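Keeping the Laundry Cell Alive: Notes on Looking After One Robot
Speaker notes, Cameron McAlister, Wernbridge workshop day, 2026-09-22
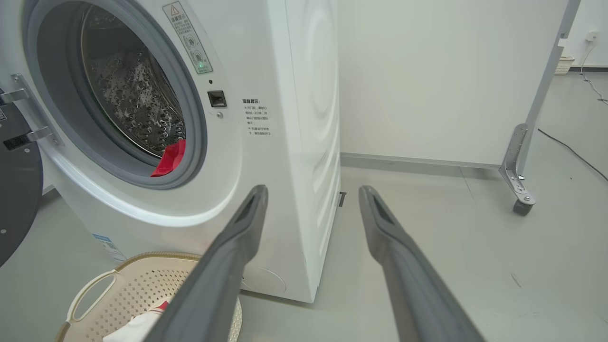 Good morning, everybody, and thank you for coming in so early. (Wait for the door to close, it's a slow one.) I've been asked to talk for 20 minutes about how we look after our laundry cell, and those of you who know me will be glad to hear that Regula Aigner is sitting in the front row with a watch. If she waves at me, I'm running over, and you all have my permission to wave too.

I want to say first that I'm not going to talk about learning, or policies, or anything on the software side beyond the bare minimum. There are people in this room who do that far better than I do. My job at Wernbridge is the hardware, and mostly that means one arm on one mobile base, one gripper with two long fingers, one wrist camera, and one washing machine that was bought to wash clothes and now has a second career. The task is easy to say out loud: get the clothes out of the drum and into the basket. I've been looking after that cell since May and I am very fond of it, even on the bad days.

WHERE THINGS STAND

Let me start with the floor, which I think is the part people skip. The washer is a front loader, and the opening is low. The arm has to come down near the floor and then reach forward, and with our geometry that's close to the end of what the elbow likes to do. So everything about the layout follows from that. The basket goes on the floor to the left, close up against the machine, in front of the opening. We tried it on the right for a good while and the wrist had to turn over on itself every single time with a shirt hanging off it. You can imagine how that went for the shirt!

Our door swings to the left, and it has to be opened all the way. If it's only most of the way, the arm will brush it on the way out, and the door drifts back a little more with every pass. Please open it by hand at the start of each session and give it a gentle push until it stops. (Do the push with your hand in the air. People laugh, but they remember it.)

Then cables. I'd like everybody to walk the floor before power goes on. Look at where the base has to travel and look at anything lying across it. A caster will climb over a cable quite happily, and then the whole robot is sitting a hair higher on one side, and at the end of a long reach a hair has turned into a finger's width. I spent a whole afternoon recalibrating a camera that had nothing wrong with it, with the wheel on the cable the entire time. Regula found it when she came in to ask if I wanted coffee.

THE FINGERS

All right, fingers. These are the long dark gray ones, with a recessed slot near each tip, and we went to them because the short ones could reach the lip of the gasket and not a lot further. Long fingers get you into the drum. They also give you a long lever on a small motor, so they flex, and the screws at the root work themselves loose. This is the single most common fault on our cell, and it's a lovely one to have because the fix takes a hex key and very little time.

What I do, and what I'd ask you to do, goes like this. Close the gripper on nothing and look at the tips straight on. They should meet evenly. If one sits ahead of the other, open up, support the finger with your free hand, back its two root screws off a touch, line it up and snug them down a bit at a time, going from one to the other. Please don't do one all the way and then the other. The finger will walk on you. Then close again and look again, and if you're happy, wiggle each tip sideways. A little spring is fine. A click is a loose screw, and you start over.

The slots collect lint. I had no idea how much lint until I took the fingers off after the first few weeks and there was a felt plug in each one, packed in hard. We use a wooden toothpick and a dry brush. Don't use anything metal in there, and please don't blow it out with compressed air while you're standing at the washer, or the lint goes straight up onto the camera.

THE CAMERA

Which brings me nicely to the camera. (Take a drink of water here, Cameron, you always forget.)

It's a small one and it rides at the wrist, so it goes everywhere the gripper goes, and that includes up close to laundry that may still be damp. We get haze on the lens. Wipe it with a proper lens cloth before the session and again at the halfway break, and then check that you haven't nudged the bracket while wiping. My check is very plain. I bring the arm to the start pose and look at where the two fingertips come up from the bottom of the view. There's a printout of the good view taped inside the cabinet. If the fingers have wandered from where they are on the printout, the bracket has moved, or a finger has, and you find out which before you record anything.

Then there's shine. A stainless drum is full of little raised bumps and holes, and each one of them catches the light. With the overhead lamps on full, the exposure gets pulled down and dark clothes at the back all but vanish. We settled on leaving the lamps at their lower setting and locking the exposure once the arm is in front of the opening. If you lock it while the camera is looking at the white front panel, everything inside the drum comes out like the bottom of a well. I've done that twice. You'll do it once, I'm sure, and then you'll be better than me.

THE GASKET

I could talk about the gasket all day, and Regula will tell you that I have. It's a thick gray rubber ring, soft and grippy, and it has a fold in it. Clothes love to hang over the bottom lip of it. A sleeve, a sock, the hem of something. When the robot pulls, the cloth drags on the rubber, and either the grip slips or the rubber comes along for the ride.

For those of us on maintenance the worry is the rubber. Fingertips that have picked up a burr will nick it. So run your thumb along each tip at the start of the day, gently, and if you feel a burr, take the finger off and dress it with fine paper on the bench, well away from the washer. Then run your hand round the inside of the gasket and fish out whatever's in the fold. We have found buttons, a hair tie, and a very small screw that I recognized as one of mine.

And while you're down there, look at the door latch hole on the front of the machine, to the right of the opening. The arm passes close to it on a wide exit. We had a fingertip go into it in the early weeks, and since then there's been a keep-out volume around that spot in the Plirneletti controller. If you ever shift the base or the washer, that volume has to be moved as well. It doesn't know the washer has gone anywhere, bless it.

THE LOG

Nearly done, I promise. (Look at Regula.)

We keep a paper log on a clipboard. I know, I know. Our friends at Prevotness have a beautiful dashboard and I've been shown it several times. But the clipboard hangs on a hook by the cell, and people write on it with lint still on their hands, and so it gets filled in. As of this week the cell has 2,857 pulls on the current set of fingers, a pull being one grasp and one trip toward the basket, whether or not anything got there. We tighten at the start of every session, clean the slots at the end, and swap the whole finger set when the wiggle no longer goes away with tightening. Write down which finger you touched, left or right, as seen from the camera. We lost a good deal of time early on to people meaning different lefts.

Trịnh, the shop that makes our spare fingers, asks for the old set back in a bag with the log sheet folded round it. They look at where the wear is, and the last batch came back with a slightly thicker root, and it's been a real pleasure to use. So please don't throw the worn ones away, however sad they look.

WHAT I'D LIKE TO DO AFTER LUNCH

We've got 4 places at the cell for the hands-on part, so put your name on the sheet by the coffee. You'll take a finger off, clean it, put it back, and do the fingertip check against the printout. Long sleeves rolled up, please, and lanyards off. The stop button will be in the hand of whoever isn't holding the hex key, and I'd like you to say it out loud when you pass it over.

Questions now, if there's time. If someone asks about emptying the drum filter, send them to Regula, she did it last and has opinions.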